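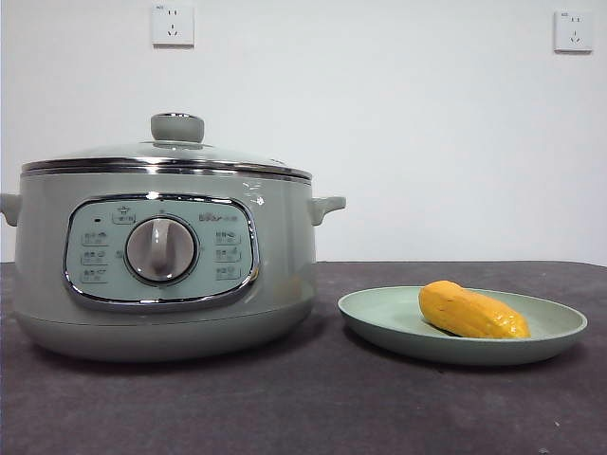 Fault Tester wanted, kitchen tasks (part-time, Wanditz)

In October our arm began to drop pot lids. Over 317 runs were stopped, and we still do not know the cause. Petersen is looking for one patient person to repeat the cooker and plate task, write down each failure and press the stop button in time.

You need steady attention and clear written English - experience with robots is welcome but not necessary. Safety training is paid.

Eight hours per week. Please write to Sobia Mughal before February 1, 2026.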